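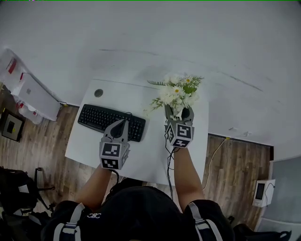 The Founder Who Says He Doesn't Need Investors

Svend Lauritsen quit a steady job in freight insurance to start Sturketti, a scheduling service for small repair shops. He tells the story well. The kitchen table comes up, and so does the night he nearly sent his old boss an email asking for his desk back. I've heard a lot of founders tell it, and the table is always there.

What interested me more was the claim in his pitch deck, on the second slide, that Sturketti has "1,042 businesses on board." I asked what on board meant. Lauritsen said it meant signed up. Paying? He looked at his laptop for a while. The paying number, as of July, was 13.

To be fair, he didn't hide it once asked, and 13 paying shops is not a disgrace for a company with two employees. But it's a long way from the first number, and the first number is the one that got him onto the stage at Retwood, the startup program where we met.

Retwood takes a small share of each company in exchange for desk space and advice. Lauritsen calls it "the best deal I ever made." He also says he'd never give up equity to outsiders. I read both quotes back to him and he said Retwood didn't feel like outsiders.

His plan is to grow on revenue alone. A basic account is free, and the paid one adds text reminders and invoices. Grodent, an older competitor, tried nearly the same split and dropped its free tier. Minja never had one. Lauritsen thinks both gave up too early. Maybe so, though he couldn't tell me how long he'd hold out, or what he'd cut first if the free users stayed free.

One customer he put me in touch with, a bicycle mechanic, likes the product and said so at length. She's on the free plan. Would she pay for it? "If they made me, I'd think about it," she said.

Lauritsen is updating the deck this fall. The 1,042 is staying on the second slide, he told me, with a footnote.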